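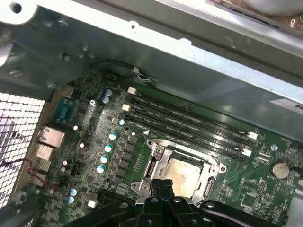 Why do computers get warm when you use them?

Electricity has to squeeze through millions and millions of tiny switches inside a computer, and every time it does, a little bit of its energy turns into heat.

You may have felt this yourself, if you've ever sat on the couch with a laptop on your knees and noticed after a while that it was as cozy as a sleepy cat. Rub your hands together quickly and count to 9. Warm, aren't they? Your hands got warm because they were pushing past each other, and something a bit like that happens when electricity moves through metal. It bumps along, and the bumping makes heat.

Most of the hard thinking in a computer is done by one part called the processor, or CPU for short. It's a flat, square thing, small enough to sit in your palm, and it sits on a big board called the motherboard (nobody's mother, I'm afraid, though it does keep everyone connected). When you play a game with lots of running and jumping, the processor has a great deal to work out and gets hotter. When you're only reading a page like this one, it can take things easy.

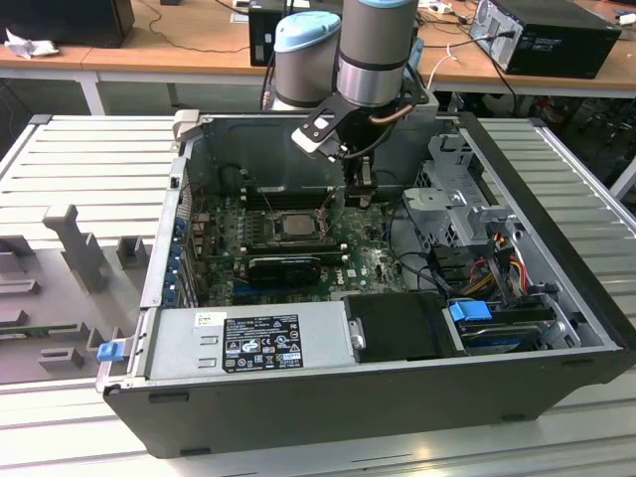 So where does all that heat go? It can't just stay put, or the processor would get too hot and have to slow down or switch itself off. In most desktop computers there's a block of metal with thin fins that sits on top of the processor. Heat loves to travel through metal, and the fins spread it out, the way you spread hot oatmeal around the bowl when you can't wait to eat it. Then a fan blows air across the fins and carries the warmth away. That's the whirring you hear!

Some computers use water instead, pumped around in little tubes, and very big ones that fill whole buildings need so much cooling that people sometimes build them in chilly places, where the air outside can help.

You can help your own computer too. Don't leave it on a blanket or a pillow, where the air holes get covered up, and if you see gray fluff gathering over the vents, ask a grown-up to clean it away with the computer turned off and unplugged.

Written by Ese Omoregie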